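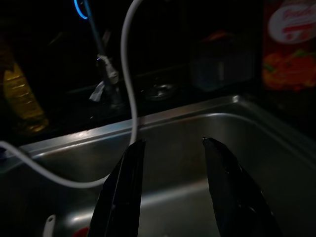
3.2 The wash-up area

The study looked at how small household sinks are used when no dishwasher is available. The Dreddale kitchen was the second of the two rooms included, after the larger Polák kitchen covered in Section 3.1. It has a stainless steel basin with the faucet standing behind it, and it was chosen mainly for its size. A full-size dinner plate cannot be laid flat beside a stack of bowls in the basin without one covering part of the other, and people who use the room have to decide what goes in first.

Lighting was left as the users normally have it. Readings at the rim of the basin were higher than those in the corners, where small items such as teaspoons were sometimes missed when the sink was emptied. We did not add a lamp. Cloths and other things kept near the faucet were also left where they were, as clearing them would have changed how people reached for the tap.

3.3 Items washed

The dishes came from the ordinary stock of the kitchen and were not bought for the study. We sorted them into 6 groups: flat plates, deep plates, bowls, cups, cutlery, and pots with lids. Plastic and ceramic pieces were recorded separately within each group because they behave differently when left in the basin. Light plastic cups tend to tip over and then collect water, while ceramic plates stay where they are put but take up most of the floor of the sink.

Over the whole period we logged 355 washed items in this kitchen. Plates made up nearly half. A washing session was counted from the first item placed in the sink to the last item moved to the rack, and 13 sessions were complete enough to be used. Sessions broken off by a phone call or a visitor were kept in the log but not in the tables.

Figure 2 gives a typical mix. A round off-white plate with yellow flowers and green leaves is nearly upright above the sink, and a small red cup and a larger pinkish-red plastic bowl lie in the basin below.
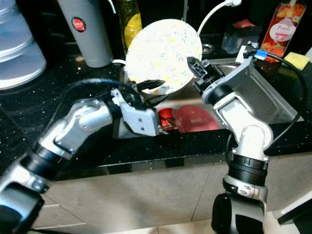

Figure 2. Plate, cup and bowl at the Dreddale sink. The cup is on its side near the front left of the basin. The round drain is toward the back right.

3.4 Order of washing

Most users said they wash plates first and cups last. The log does not bear this out. Plates were the first item in fewer than half of the sessions, and in several they were held back until the basin had been cleared of smaller pieces. When asked, users gave the height of the faucet as one reason, and worry about chipping an edge on the steel as another.

Patterned plates were handled a little more slowly than plain ones. Users turned them toward the light more often, and some remarked that dried food is harder to see against a print. The difference was small and we do not build on it here.

Bowls were the items most often used for something else during a session. They served as a soaking vessel for cutlery or as a place to put a wet sponge. In the coding sheet, which follows the Trulotberg scheme with minor changes, this was entered as "secondary use" and not as washing. Entries were checked a second time in December by a coder who had not seen the first set.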